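Home | What we do | Join in | Stories | Visit us

Come and fold with us: a call for participants in the Kerkance Home Laundry Study

Do you have a pile of clean clothes sitting on the end of your bed right now? Do you have opinions about whether trousers should be folded along the seam or across the knee? Then we would love to hear from you, and we mean that very sincerely, even if your opinions are strong ones and your own family is tired of hearing them.

We are looking for 23 people to take part in the next round of our study of how laundry gets sorted, folded and put away in ordinary bedrooms. You don't need any training and you certainly don't need a tidy house. What you need is a bed, some clothes, and a little patience with people who find all of this as interesting as we do.

The study began in June with a handful of friends and neighbors, and we learned so much from them that we have changed nearly everything about the way we run it (the forms are shorter, for one thing, and there is now tea). In the first round we asked people to fold at a table in our meeting room. They did it very politely, and then they told us that at home they never use a table at all. They use the bed! So the bed is where we would like to see you work, with whatever blanket, sheet or mat you usually have on it.

What a session is like

A session lasts 65 minutes from the first hello to the last goodbye, and most of that is you getting on with your folding. We ask you to save up some clean laundry beforehand – a mixed lot is best, with a few tops, a pair or two of trousers and anything you find a nuisance. Please don't wash things specially or pick out your nicest shirts. A faded pair of pajamas is every bit as welcome as a good blouse.

You will start by laying out what you have, in whatever way comes naturally. Some people like to hang everything over a rail first and take the pieces down one at a time. Others set the folded things along the foot of the bed and let the long ones droop over the side until they are ready to carry them to the cupboard. We have met people who begin with the darkest colors, and people who begin with whatever is on top. All of that is of interest to us, so please don't change your habits on our account.

Trousers get a little section of their own in every session, and I should explain that this is partly my fault. I have always stretched mine out full length on the bed, waistband up by the pillow end, and smoothed down each leg before I fold anything. Haiyan Lu, who designed most of our note sheets, thinks this is a waste of a good bed and folds hers in the air. We would like to know what you do, and whether you do it the same way when the bed is already half covered.
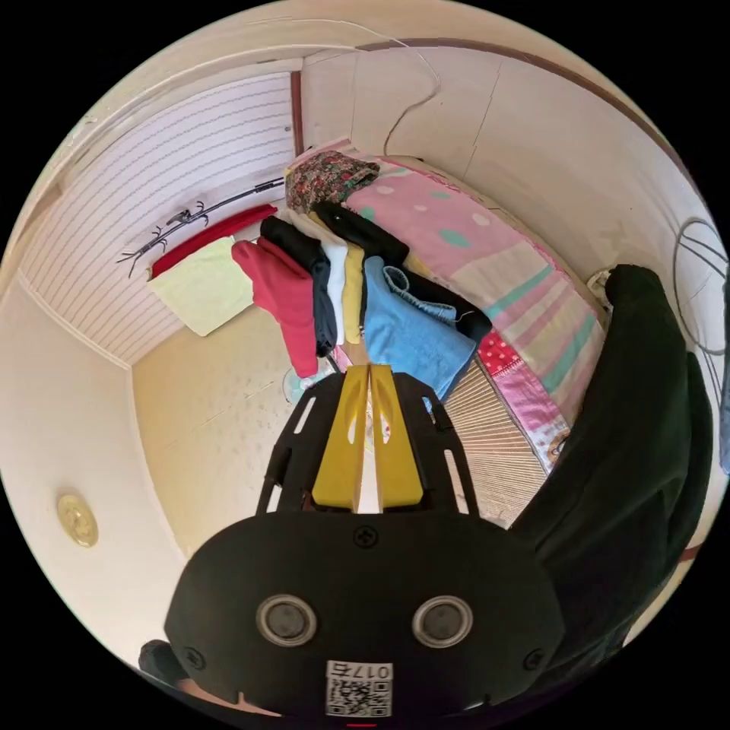

Folded clothes at the foot of the bed, with a red one hanging down at the left of the row.

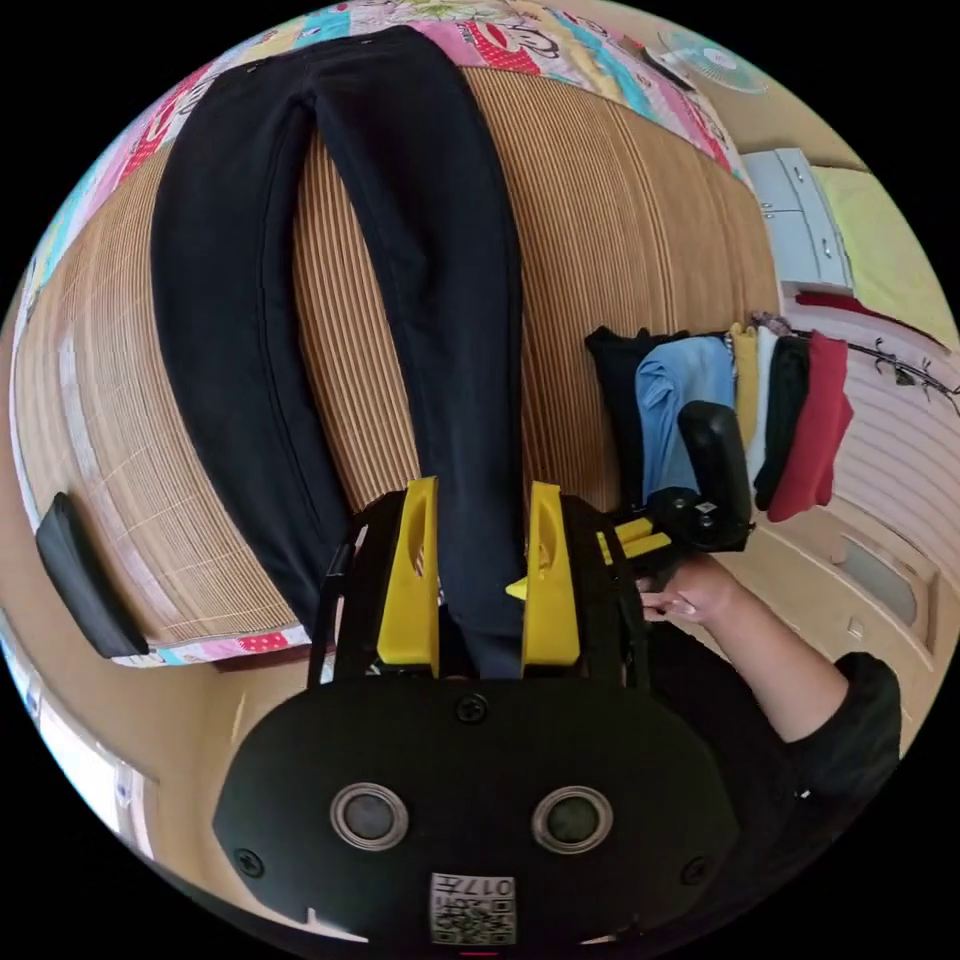

Kerkance – Home and Household Team

After the folding comes a chat, which is the part people tell us they like best. We'll ask where each thing goes and who puts it there, what gets worn again before it goes in the wash, and whether there is a chair somewhere in the house that has quietly turned into a second closet. There are no wrong answers. You can skip any question you don't care for, and you can stop the session at any point without giving a reason.

Who can take part

Anyone aged 18 or over who handles laundry at home at least now and then. We would be especially glad to hear from:

People who share a bedroom or a closet with someone else
People who fold for children or for an older relative
People who live in one room, where the bed has to do many jobs
People who have trouble with their hands, back or shoulders and have worked out their own ways of doing things
People who dislike folding and put it off

That last group was badly underrepresented in the first round, and we can see why, but please do think about it. You'll finish the hour with a put-away load, and that's something.

You may bring a family member along, or have one wander in and out. If two of you fold differently and would like to do a session together, write and tell us, and Farzana Gondal will find a time long enough for the both of you. She is very good at this and has kept the peace between several couples.

Where and when

Sessions are held in your own home if you are happy to have us, or in the Swati room at our building if you would rather come out. The Swati room has a bed, a rail and plenty of light, and you are welcome to bring your own bedding if ours feels strange. Sessions run through the autumn and applications close at the end of October 2019. We will try to fit around work, school runs and naps.

If we visit you, two of us will come, and never more than that. We'll take off our shoes if you ask, and we don't look in drawers unless you open them for us.

What we offer

Each participant gets a gift card, travel costs if you come to us, and a copy of our little booklet when it is done. Ilona Oláh is writing it now, and it will have drawings of the different folds people have shown us, including a very clever one for fitted sheets that I have still not managed to copy. Your name won't be in it unless you want it there. Some people very much do!

How to apply

Send us a short note with your name, the best way to reach you, and a few lines about laundry in your home. It doesn't need to be polished. Tell us how many people you fold for, where you do it, and which piece of clothing gives you the most bother. If writing is a chore, leave a message on the team's phone line and Otakar Michalík will call you back. He works mornings, so leave a number that is good before lunch.

We reply to everyone within nine days. If we have more people than places we will keep your note, with your permission, for the spring round, when we hope to look at blankets, winter coats and all the big awkward things that don't fit on a shelf.

With warm thanks for reading this far, and I do hope to see you and your socks,

Nilmini Munshi
Participant coordinator

14 shares | 3 comments

Contact the team | © Kerkance | Back to top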